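Buying a two-finger gripper for bedroom and laundry work

Budget for the whole kit before comparing grippers. Fingers, spare pads, cables, mounts and a charger are often quoted separately, and on the last order the extras came to 30 per cent of the gripper price.

Measure the thickest item to be handled, folded as it will be gripped. A rolled duvet should be taken by an edge. Paying for a wider jaw to grasp the full roll is poor value.

Check the finger surface. Fine ridges hold cotton well but can pull threads in loose knits. Ask the supplier for a sample pair and try it on an old pillowcase first. Stumari sells fingers singly; Onberg sells them in pairs only.

Allow 2 spare sets of fingers per gripper. Store them flat, out of sunlight.

Plan the cable run. Add 30 cm to the measured length so that the lead reaches the far side of a double bed without tension.
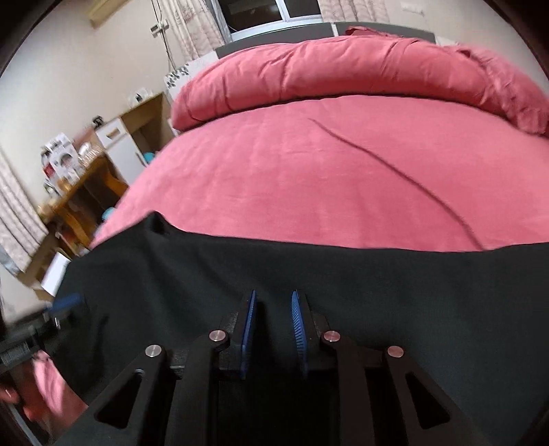 Linkage joints need play checked monthly. Hold the fingers closed and rock them sideways; if the tips shift by more than 2 mm, replace the pins. Rehema Ndung'u keeps the readings on a card in the toolbox.

Dark and light fabrics should both be in the trial load. Get the return terms in writing, including who pays carriage. Fadlow prices are fixed until September.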